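Cadell Station Accessories
Ambrose 126 Automatic Antenna Tuner

The Ambrose 126 is a desktop antenna tuner for licensed amateur stations operating on the HF bands and 6 meters. It matches coax-fed antennas and, with the optional Erkeso balun, end-fed and open-wire systems. Tuning begins when the operator presses the front panel button or when a supported transceiver sends a tune request.

Settings are stored by frequency in 2738 memory positions. When the operator returns to a frequency used before, the tuner recalls the stored setting and checks the match before full power is applied – a complete search is made only if the match has changed.

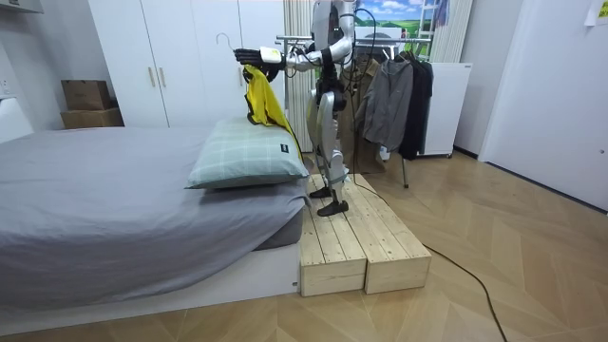 The cabinet is 183 mm wide and may be placed under most desktop transceivers. Two antenna sockets are provided, together with a ground post that must be connected before use. The tuner requires a 12-volt DC supply, which is not included.

Supplied with the unit: DC power lead, short coax jumper, printed manual.
Available separately: Kinar interface cable, Erkeso balun, rack shelf.

Orders received before noon are shipped the same working day. Units may be returned unused within the period stated in our terms of sale. Technical questions should be addressed to Inmaculada Requena, and trade and club inquiries to Delphine Mercado.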